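Student arm project: is imitation learning worth it for a club with one term left?

Posted 24 May 2025 by Feng-yi Shih
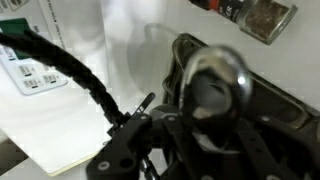

How many demonstrations does a school club need before an arm can learn to pick something up?

For a single object in a fixed spot, 100 is a sensible first batch, and you should expect to record more once you start moving the object about.

That is what the handout from our mentor says, more or less, and I don't believe it. We are a sixth form club, we meet twice a week, and we have put in 867 recordings on the Kuo arm. The plan is to enter the Movlow student challenge with a kitchen tidying task. The others think more recordings will fix everything. I think we are feeding it rubbish and hoping. Shiny things are the worst, and as far as I can tell it does no better on them now than it did at the start of May. Should we carry on, or go back to writing out the positions by hand and at least have something that moves when the judges are looking?

Ming-te Lai

I helped run a team at college for 3 years and I share your doubts, though I'd point them somewhere else. The total tells you very little. Who drove the arm? If five people took turns and each one grabs the thing differently, the model gets five opinions and settles on a bad average. We threw out most of ours and kept what 2 people had recorded, and it behaved better on less.

Chrome is a pain. The reflections change whenever somebody in a bright jumper walks past, so keep the lamps where they are and close the blinds. I wouldn't trust anyone who says a bigger model sorts that out.

Before you bin it, do one dull test. Put the object in the same place, run it twenty times, write down what happened. Then shift it by a hand's width and run it twenty times again. If the first lot is poor, your recordings are bad. If only the second lot is poor, you haven't varied the position enough. Your post doesn't mention any test at all, so I'm not sure how you know it has got no better.

For the challenge itself, check whether hand-written positions are allowed. Some of these events move the objects between rounds and then you're stuck.

bretetti_fan

just get the Bretetti fingers, the soft ones. we had the same trouble and swapped and it was fine after that. dont know about the software side

Feng-yi Shih

Fair point about the test, we've been going by feel. Five drivers, yes, and one of them is left-handed. Not buying new fingers on the strength of "it was fine after that" when Festeck told us the same about their grip tape and it peeled off in a week. Will do the twenty runs on Tuesday and post the numbers.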